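Comum folding field easel, the mid-size one – review

March 15, 2018

Writing this quick between loads of laundry and a class I have to teach at six. Several people asked about the easel after the August workshop and I kept saying I'd post something. So.

Background, short. I paint dry country. Bluffs, washes, a lot of sky, dead junipers. Oils mostly, small panels, 9x12 and under, sometimes a bigger canvas if the car is close. Before this I had a Lutberg box easel that I loved and hated, heavy as a sewing machine, and one leg that dropped whenever it felt like it. Sold it to Elaine Furtado, who only paints in her garage and doesn't care what it weighs. She's happy. I'm happy.

The Comum is a tripod type. Separate mast, separate palette shelf, everything folds into a canvas sleeve with a shoulder strap. The strap is too short. I'm five foot four and it's too short for me, so I don't know who they measured. I swapped it for one off an old gym bag.

Setup. First time took me 15 minutes and some swearing because the instruction sheet has the shelf drawing upside down. After that, 2 minutes, less if it's cold and I want to get going. Legs slide out and lock with flip levers. Levers are stiff out of the box, which worried me, then they loosened up to just right and have stayed there. I've had it out all fall and winter, sand in everything, and rinsed the legs with the hose a few times. No slipping so far.

Wind. This is the real test out where I go. The place I use most is the rim above Grullormont, about a mile walk in, and by early afternoon it blows hard enough to take a hat. There's a hook under the center for hanging a weight. I use a mesh bag and fill it with rocks when I get there. With the rocks it holds. Without the rocks it went over once, face down, buttered side in the dirt naturally. I left the grit in the painting and somebody bought it.

Mast holds a panel very steady. The top clamp has a little rubber foot that doesn't mark wet paint if you only catch the last quarter inch. On stretched canvas it's less good. Anything over 20 inches tall starts to tremble when you put real pressure on the brush, and if you scrub the paint in like I do for underpainting you'll be chasing it back and forth. Small work, fine. Big work, buy something else.

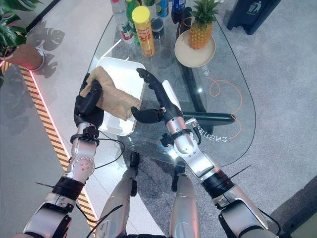

The palette shelf is where I have most of my complaints. It hooks on to two of the legs and there's a lip on the front only, so brushes roll off the back. Also the finish is a dark brown stain, and mixing on dark brown is a pain if you tone your panels light. At home I mix on glass and I'm spoiled by it, nothing cleans up easier. For the field I gave up and put a white tray on top of the shelf, plain rectangular thing with a raised rim, and a tan rag bunched up in it the way you always end up with one, half in and half over the side. White shows me the color properly, the rim keeps the brushes in. Two strips of velcro hold it down. Should of done that the first week. If Comum made the shelf that way to begin with I'd have almost nothing to gripe about here.

Weight, since everybody asks. I don't have a luggage scale. Lighter than the Lutberg by a lot, heavier than the pochade on a camera tripod that Anel Ngcobo carries. Anel hikes much farther than me though and paints postcards. I tried hers for a morning and it's lovely but I felt cramped, and there's no place to set down a cup.

Things that broke: one wing nut, lost not broken really. Hardware store had the same thread. The zipper on the sleeve is going, teeth near the bottom don't catch. I've been meaning to write to them about it, havent.

Gouache or watercolor people – the mast tips all the way flat, and it stays flat, I checked with a cup of water on a board. There's a bit of give if you lean your wrist on it. I'd still call it usable. For pastels I'd want it to tip forward past vertical so the dust falls clear and it doesn't do that.

I did look at the Sedgwick before buying. Nicer wood, brass fittings, beautiful thing in the shop. Fixed shelf height was the dealbreaker, I stand for some of a painting and sit for the rest, and my knees decide when. The Comum goes low enough to use from a camp stool. Nothing hits my knees.

Would I buy it again, yes, for panels. Four stars, the missing one is for the shelf and the strap together. If you teach and you're hauling stuff for students as well, get it just for how flat it packs. Mine goes behind the drivers seat with the stool and the umbrella.

Haven't tried the umbrella clamp they sell for it. If you have, leave a comment, I'd like to know if it holds in wind before I spend the money.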